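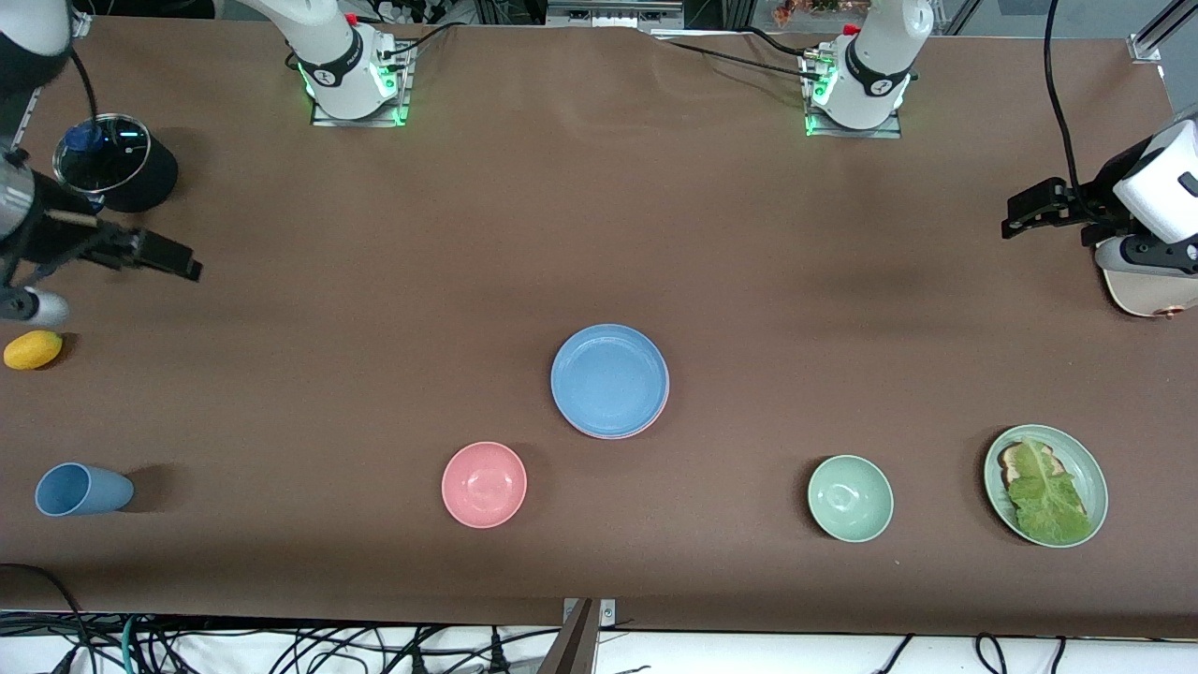
1 min read · 6 replies

plondeo_pan
Glass lids, yes or no? I've finally got a black pot with a clear one like this (blue knob!) and I'm smitten. You can watch the rice without lifting it, and it's only my second week!

Rumov13
Lovely to look at, but mine steams up straight away. Give me solid steel.

tealeaf147
Disagree! Mine clears once it's simmering. What bothers me is that cup on its side, I'd have it upright before anything else went on the table.

Rumov13
Cups can wait. Plates stacked first, then there's room.

plondeo_pan
Ooh, I do stack first. And the lemon's going in the rice, with loads of pepper.

Kļaviņa_kitchen
Lemon in at the end, please, or it goes bitter. 11 minutes, lid on, no peeking!

tealeaf147
No need to peek, it's glass :)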